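Ulent Shared Workshop
Equipment Support Log
Ticket 170: Arm simulation, object in bowl not grasped
Opened by: Marlene Rocha
Assigned to: Anatole Mallet
Date opened: 12/16/18
Status: Open, awaiting test on hardware

Summary of the problem

The member reports that the pick routine for the Kurance arm does not complete in simulation. The task requires the gripper to lift a red object out of a teal bowl. The controller reports a target position, the arm descends, and the gripper closes above the object. The fault appeared after the bowl model was replaced in September. The earlier model was a shallow dish and did not produce the fault.

Steps taken by support

The routine was run 80 times with the standard lighting file. The object was lifted in 29 of those runs. The arm was returned to its home position before each run, and the controller log was saved to the shared folder under the ticket number.

Joint limits and gripper opening were checked against the build sheet and found to be correct. The table height in the simulation agrees with the height measured at the bench.

The detection step was then reviewed separately. It selects the target by color and estimates depth from the selected area. In the render examined for this ticket, the curved top of the object is dark red, fading to maroon and black along its upper and left boundary, and there are heavy shadows on the inside wall of the bowl. 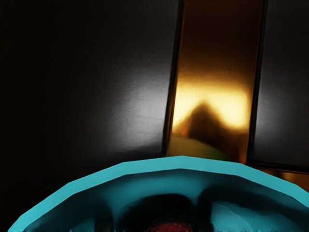
Jeferson Godoy asked whether the color threshold had been changed along with the bowl, as he had seen the same behavior on the Valcárcel build and had cured it by lowering the minimum brightness for red. He added that the collision shape should be checked before anything else is adjusted, because a closed shape over the bowl would also stop the gripper high.

Support response

The threshold had not been changed. It was lowered to 53 for a second set of runs, and the position estimate became steadier. The gripper continued to close too high in several runs.

The collision shape was inspected as suggested. It had been generated as a solid hull, with the opening of the bowl filled in. A new shape with an open interior has been prepared and loaded. The first runs with the new shape reached the correct height.

Action required

The member is asked to load the revised bowl file, keep the lower threshold, and repeat the routine at reduced speed on the bench arm. The emergency stop must be within reach during the test. Results should be entered under this ticket.

Ronaldo Rezende has reserved the bench for the Flillgate conveyor until his wiring is complete. The hardware test will follow.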